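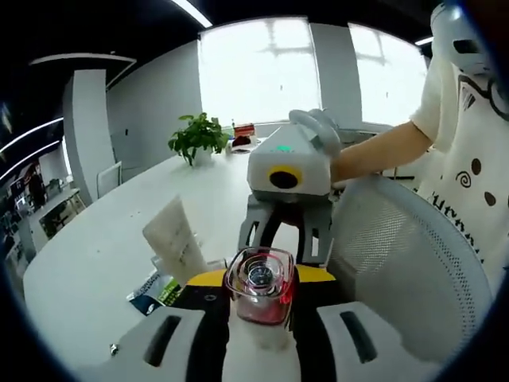
Lectura: 2 minutos

La cooperativa Prokeck abrirá en marzo un punto de rellenado para velas y ambientadores en la planta baja del edificio Omerović, en el barrio de Princombe. Los vecinos podrán llevar sus recipientes de vidrio vacíos y salir con ellos llenos, pagando solo por el contenido. El servicio admitirá tarros de cualquier marca siempre que sean de boca ancha y no tengan grietas, desde los cilindros altos hasta los cuadrados pequeños de cantos redondeados, como el de la mitad inferior teñida de rojo. El local dispone de una mesa larga y blanca junto a las ventanas, que se usará como mostrador de entrega.

El precio dependerá del peso. Un tarro pequeño costará 5 euros y uno mediano, 6, según la tarifa que la cooperativa ha colgado en la entrada. No habrá descuento por traer varios a la vez, aunque Prokeck estudia un bono trimestral para el otoño.

Los recipientes deben entregarse limpios por dentro. Para retirar los restos de cera, la cooperativa recomienda llenarlos con agua caliente, esperar a que la cera suba y se endurezca y sacarla con una cuchara. Las tapas metálicas se dejan aparte. Los restos no deben ir por el fregadero – la comunidad del edificio ya tuvo que desatascar una bajante el invierno pasado – y se recogerán en un cubo junto a la puerta.

La idea viene de una prueba hecha en Javham, donde la misma cooperativa mantuvo un puesto parecido durante 20 semanas. En ese tiempo se rellenaron 43 tarros, una cifra que la entidad considera baja y que atribuye al horario, limitado a las mañanas. En Princombe se abrirá también por la tarde, hasta las ocho.

De momento habrá tres aromas: higuera, canela y uno sin perfume, pensado para quienes solo quieren la luz. Los colores serán rojo, verde y crudo. Los ambientadores líquidos llegarán más adelante, cuando se reciban los dosificadores.

Quien quiera dejar tarros que ya no use podrá hacerlo en el mismo local, sin cita. Los que estén en buen estado se pondrán a disposición de otros clientes sin coste.

Comentarios (4)

marta_p
¿Sirven los tarros de yogur de cristal? Tengo un armario lleno.

vecino del 3.º
Lo del desatasco lo pagamos entre todos, así que ojalá la gente use el cubo.

Lola
En Javham fui dos veces y muy bien, pero es verdad que por la mañana era imposible para quien trabaja. A ver si vuelven con horario de tarde.

R. G.
Cinco euros por un tarro pequeño me parece caro. En el mercado sale casi igual con el vidrio incluido.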